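Tovimow Bin Set: README

Welcome! Tovimow is a set of teleoperated pick-and-place recordings made over orange plastic bins with small everyday objects in them. We put it together to train policies that learn from examples, and we're really happy to finally have it in a shape other people can use. This file covers what you get, how it was gathered, how to load it, and where it will bite you.

Last updated: 3 Jun 2020
Maintainer: Eliécer Marulanda
Version: 2

What's inside

694 episodes in total. Of those, 292 are single-object moves (one thing from one bin to another) and the rest are longer runs with several moves in a row. Another 170 attempts were thrown out during review and are not in the download. If you want them for failure detection work, write to us and we'll dig them up — they're in a messy format, but people have asked and we like the idea.

Every episode folder has:

video/ frames from the fixed camera
state.csv joint positions and gripper opening, one row per frame
action.csv the operator's commands, same clock as state.csv
note.txt one plain sentence saying what the operator was asked to do
flags.json review flags, see below

How we gathered it

An operator drives the arm with our control software, Wisteo, and reads the instruction from note.txt before starting. Instructions are short and written the way a person would say them: "put the black ball in with the tape", "move the top ball down one bin". We left the wording alone, typos and all. If your model trips over "teh ball", well, so did we for a second.

Bins get reshuffled between blocks of episodes. Objects go back in by hand, with no fixed pose, and they may roll, lean or stick out over a rim. We love this part of the data! Our first set, Adeyemi, had everything lined up neatly on marked spots, and policies trained on it fell apart as soon as a ball rolled into a corner. Please don't filter out the untidy starts unless you have a good reason.

Operators were asked to keep going after a missed grasp and try again. Those retries are in the episodes, uncut, and marked "regrasp" in flags.json.

Review flags

ok: task finished as written
regrasp: finished after one or more missed grasps
wrong_bin: object ended up somewhere other than the note says
occluded: the target is hidden by the gripper at the moment of closing 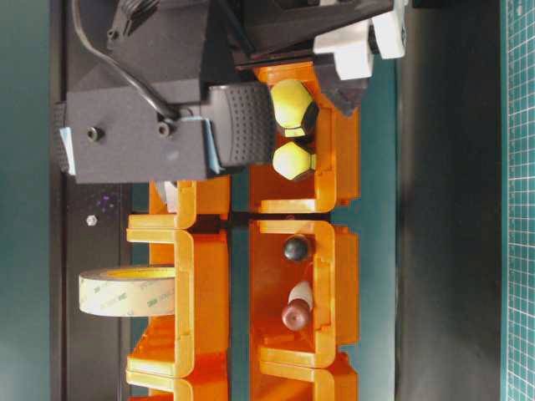 The occluded flag is the one to read twice. It was set by hand while stepping through the video, and two reviewers can easily disagree on what counts as hidden when part of a ball is still showing. We settled on a simple rule: if you can't point to the middle of the object, it's occluded. For the longer runs the flag applies to the whole episode, even if only one grasp was affected. Splitting it per grasp is next on the list.

Loading

The loader is called sarel and lives in the tools folder. Point it at the root of the download and it gives you episodes in recording order. Shuffle them yourself before training, as neighboring episodes often share the same layout. For the same reason, split train and test by block and never by episode. The block number is the first part of the folder name.

Known problems

A few videos start a beat before the first row of state.csv. The loader trims them; your own script won't.

Shiny objects and the bin walls throw reflections. Depth estimated from the images is poor there.

There is one camera view only. Anything under the gripper has to be guessed from earlier frames.

Changes since version 1

Clocks for state and action now match. The wrong_bin flag is new. Notes are saved as UTF-8.

Found a bad flag? Send the folder name and a line about what you saw. Fixes go out with the next version, planned for September.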